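30 Apr 2026

Spent the day on the hand tracker again. Civon, our perception build, is happy with cups, spoons and doorknobs, things that have the decency to keep one shape. Today it was hoses and cords, and my mood by lunch was what you'd expect.

I pulled 762 frames from the vacuuming clip and ran the new segmentation over them. It lost the left hand 200 times. Mostly it decides that everything past the wrist is hose. The old version had the opposite idea and thought the hose was a third arm, so I suppose that's progress. I wrote "progress" in the log, with the quotation marks, then took them off. 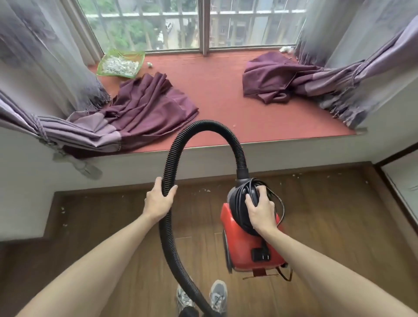 One hand on the hose, one on the cord. Civon says one hand, one unknown.

The cord is the worse of the two. Coiled up on top of the vacuum it gets merged into the body, and the loose loop at the side becomes a separate object with its own ID and, for 6 frames, a grasp score higher than the hose's. Then the planner downstream (Uron, never one to question its elders) dutifully plans a grasp on it.

Tried dropping the mask threshold. Now the curtains are a hose as well. Put it back.

After dinner I gave the contact labels to Utel to smooth over time and the flicker went down a lot, at the price of 100 ms of lag. The planner will hate that – but the planner doesn't write the diary. Left the long run going overnight with the cord as its own class. Must remember to clear the cache before I start it on the next clip.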